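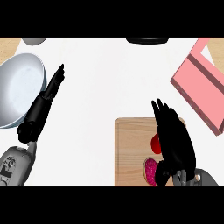

白い天板と大きなボウル

トリストビー蹴球会 秋季大会決勝を前に

10月に入り、当会が参加する地域リーグも決勝を残すのみとなりました。対戦相手は、昨年の優勝チームであるトレヴァセックスです。本稿では、当会の広報を担当する者として、決勝に向けた所見を個人の立場から記します。

準決勝のリクネス戦は2対2のまま延長でも決着がつかず、PK戦の末に勝利いたしました。前半の2失点はいずれもセットプレーによるもので、ニアサイドの守備に課題を残しております。一方、後半の同点弾は左サイドで時間をかけてつないだ末の得点であり、夏季の練習で重点を置いた形が試合に表れたものと受け止めております。

主将のウィルメル・キンテロ選手は足首の違和感により途中交代いたしましたが、その後の練習には全体メニューから合流しております。先発の可否は前日の練習後に監督が判断いたします。

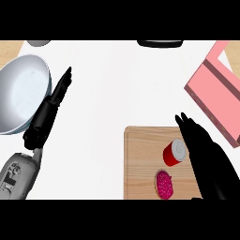 決勝当日のご案内

会場はインガ競技場、キックオフは18時です。観戦料はお一人500円とし、中学生以下は無料といたします。メインスタンド側の入場口は工事により閉鎖されておりますので、北門をご利用ください。駐車場の台数には限りがあり、公共交通機関でのご来場をお願い申し上げます。

なお、鳴り物を用いた応援は、競技場の規定により前半開始前までとなります。横断幕の掲出を希望される方は、事前に受付までお申し出ください。試合結果につきましては、後日あらためて本ブログに掲載いたします。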